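Hagedorn Soft Core colored pencils, the big tin
Review by Mareike Buschmann

I've been drawing for textbooks and patient leaflets for 9 years, and I have never gotten this attached to a box of pencils. I bought the large Hagedorn tin in March and it has pushed pretty much everything else off my desk!

The reds are what got me. Most sets give you a fire-engine red, a pink and something brownish, and you spend the afternoon layering your way between them. Hagedorn gives you a whole run of warm, fleshy reds that sit close together, plus two very dark ones that stay red when you press hard. My old Mitdale set goes muddy right there.
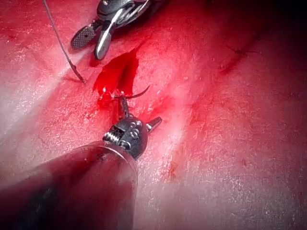

Moist tissue in surgery: deep red and pink, near-white highlights, almost black at the upper right.

The cores are soft but they hold a point longer than I expected, even on toothy paper. I did a full liver plate (four evenings, far too much coffee) and sharpened the darkest red maybe once an hour. Blending is lovely with a plain paper stump. The white is the weak spot. It's fine over a light layer, but over heavy red it turns pink, so I leave the paper bare for my highlights or scrape them back with a blade.

Small gripes: the tin lid dents if you look at it wrong, and the color names are printed in gold that rubs off. Roswitha Stöcker, who shares my studio, wrapped numbered tape around hers and I've copied her.

Single pencils are sold separately too, so start with the reds if the full tin is too much. I've already reordered number 387.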